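Bruvel 2 (import model)
Unlocked smartphone, sold without carrier contract

Home > Phones > Unlocked > Bruvel > Bruvel 2

Price: see cart
Availability: ships from our own shelf
Condition: new, sealed
Listing written by: Mi-kyung Son

Before you put this in the cart

We sell the Bruvel 2 because people kept asking for it, and we would like the ones who buy it to know what they are buying. The maker's own page calls it "the phone that ends charging anxiety." We have had one in the store since December and it still needs charging. It is a decent midrange phone with a good screen, a slow camera app and a box that promises too much. If that sounds fine at the price, read on. If you came here because of the launch video, please read the battery section twice.

What the maker claims, and what we think

Battery. The box says 38 hours of "mixed use." Bruvel does not say what was mixed with what. We asked, and got back a PDF that repeated the number in a larger font. Kyung-hwa Ma, who tests phones for us, used hers as her only phone, with maps, messages, a podcast on the way in and video at lunch. She charged it every night. Could it go two days if you barely touch it? Probably. So could most phones.

Screen. Bright enough outdoors, and the colors are pleasant once you turn off the mode called Vivid Life, which makes every face look sunburned. You have to turn it off again after the first system update. We don't know why.

Camera. The main camera is good in daylight. The zoom is advertised as 10x, and you can certainly slide the slider to 10. Past the first few steps you are looking at a crop with heavy smoothing on top, and printed signs turn into something like watercolor. Indoors it wants to hold the shutter open, so children and pets come out blurred. There is a second lens for close-ups. Bruvel lists it as a macro camera, and we list it as being there.

Speed. Fine for everyday things. The phone gets warm under the top third during long video calls. The "Turbo" switch in settings raised the warmth and made no difference we could feel.

Updates. This is where we are most doubtful. The launch material says "years of updates." It does not say how many years, and neither did the sales rep. Bruvel's first phone was promised the same thing in the same words, and we still have customers waiting. Please buy this for what it does now.
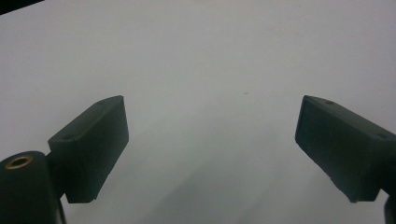
Two dark gripper fingers over a white surface, nothing between them.

Import model: what that means here

The Bruvel 2 has no official US release. Ours come through Prelov, a distributor we have bought from before. Prelov describes itself as a "regional launch partner." We have not seen a document from Bruvel that uses those words, so we don't use them either. The phones are real, they arrive sealed, and we check the serial number of each one against the maker's lookup page before it ships. That is as much as we can vouch for.

In practice:

The warranty is ours. Bruvel will not service this phone in the US. Send it to us and we will repair it, replace it or refund it during the warranty period shown at checkout.

The power adapter in the box has the wrong plug for American outlets. We add one that fits, at no charge. It is slower than the original. We have been through three brands of travel adapter trying to use the original safely and did not like any of them.

Some apps in the first setup screen are in another language. They can be removed. Two of them come back after a factory reset.

Payment by tap works with most banks. A few bank apps refuse to run on it. Check with your bank first, and don't take the first person's word for it on the phone.

Network notes

Check your carrier before ordering. The phone covers the common 4G bands used here and some of the 5G ones. "5G ready" on the box is true in the sense that it will show the 5G symbol in some places. In our own building it drops back to 4G near the stairwell, where other phones on the same carrier stay put. One phone in one building doesn't prove much, but we noticed it often enough to write it down.

Wi-Fi calling depends on the carrier and we can't promise it.

In the box

Phone
USB cable
Original adapter (foreign plug)
US adapter (added by us)
SIM tool
Clear soft case, which yellows
Quick start leaflet

Options we get asked about

Plamenier glass screen cover. Fits well. The claim that it filters "harmful light" has nothing behind it that we could find, so buy it for scratches only.

Cardoso folding case. Sturdy, a bit thick, and the magnet is strong enough to set off the screen lock when you fold it back. Some people like that.

Bruvel Care card. A prepaid protection plan sold with this phone overseas. We don't carry it. As we read the terms, it cannot be claimed from a US address, although several websites will happily sell it to you.

About the "limited edition"

You may see a version with a number engraved on the back, described as one of 200. We were offered these at a higher price. The phone inside is the same in every respect we could check. When we asked Prelov how many more we could get, the answer was "as many as you need," and we passed.

Returns

Send it back within the return window with everything that came in the box, including our adapter. Opened is fine. Please sign out of your account first, or we can't reset it and your refund will sit until we reach you. We do not charge a restocking fee on this model.

Who should buy it

Someone who wants a big, bright screen for less money and is comfortable being slightly on their own with updates. Someone who already uses the first Bruvel and likes it, though in that case your old one is doing nearly everything this one does.

If you rely on your phone for work and need a bank app that must run, ask us about something duller. Mi-kyung answers the product mail most mornings and will tell you if she thinks you should keep the phone you have.

Stock note: black and gray only. The green shown in Bruvel's ads has not been offered to us by anyone.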